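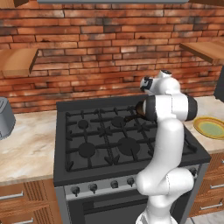 How to leave a group chat on Stelo without losing your messages

I finally left the old Villanueva five-a-side chat last week (40 members, and my phone never stopped buzzing!) and a couple of you asked how I did it, so I've written it down.

First, save anything you want to keep. Open the chat, tap the group name at the top, scroll right down and choose Export chat. Mine went to my email as a zip file, 43 MB with all the photos. Check it opens before you go any further, as you can't export once you've left.

If you're the only admin, pass the job on. Tap a member, then Make admin. I picked Yeison Nina, who was running the fixtures anyway.

Now go back to the group name, tap Leave group and confirm. You'll get 2 options, Leave and Leave quietly. I went for quietly, and only the admins get a notice.

The chat will still sit in your list looking greyed out, so swipe left on it and hit Remove. On the older version, from before June, you have to press and hold instead – took me ages to find that one.

Updated August 31, 2019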